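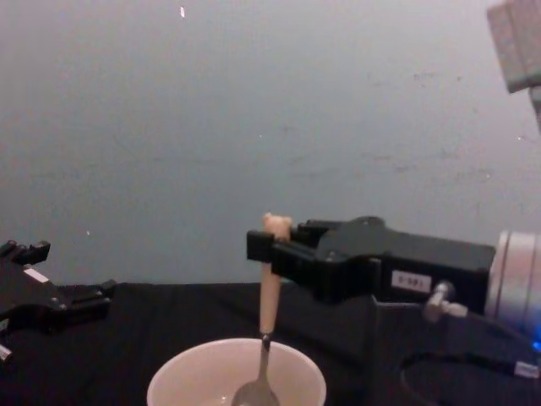

I read rules for a living, more or less. Put a thick binder of operating procedures in front of me and I'm happy for an afternoon (my family has stopped asking). So when Serkari, a small outfit that teaches two-armed machines to do kitchen chores, told me they'd rewritten their house rules from scratch and I was welcome to come pick holes in them, I was in the car before I'd finished the email.

The old rules ran to 2,289 words, and almost all of them were about people. Where to stand, where the stop button lives, who may reach over the table and when. All good stuff, and it's still there! What was missing was anything about the work. A session could be perfectly safe and still be useless, with the bowl in a different spot every time and two operators who had completely different ideas of what "stir" meant.

The new version starts with words. "Stir" now means the spoon goes in, makes at least two full turns and comes out. "Place" means the gripper has let go. I laughed at that one until I was told how many arguments it had settled. A run where the spoon gets set down while the fingers are still closed is logged as a hold, and that's the end of it.

Then comes the part I liked best, the section on contact. Most rulebooks I've seen treat touching the table or the wall as a plain failure: stop, reset, try again. Serkari splits it up. A brush that doesn't move anything gets noted and the run carries on. A knock that shifts an object ends the run. Anything that makes an arm stall means hands off the controls, power down, and a walk-round before anybody starts again.

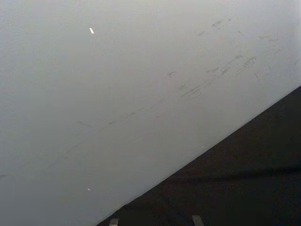
The walk-round has 7 steps and I made them take me through every one. Fingertips first, then cables, then connectors, then the surfaces within reach, and so on down to the labels. You write down what you find even if you found it yesterday as well. I thought that was overkill, but the point is that a mark in the log tells you nothing if people only write down the ones they think are new. I've been grumpy about this for years in other industries, so it was nice to see it in print.

I do have complaints. The rules borrow their numbering from an older guide by Illance, a consultancy that mostly writes for warehouses, and you can tell. There's a whole page on pallet height. Speed limits are given for a moving arm but not for one that's holding something, and a metal spoon on the end of an arm has a longer reach than the bare gripper does. I said so, and somebody wrote it on the back of the binder, so we'll see.

The bigger question is whether anyone else will pick them up. Robichaud, who supply training sessions by the batch, have tried the definitions on 4,000 runs and kept everything except "place", which they want to split in two. Fair enough. I'd split it too, one word for setting down and one for dropping from a small height. The next draft is due in September, and I've asked for a copy with the pallets taken out.

Contact: the features desk, Destura magazine | © 2023 Destura | Back to top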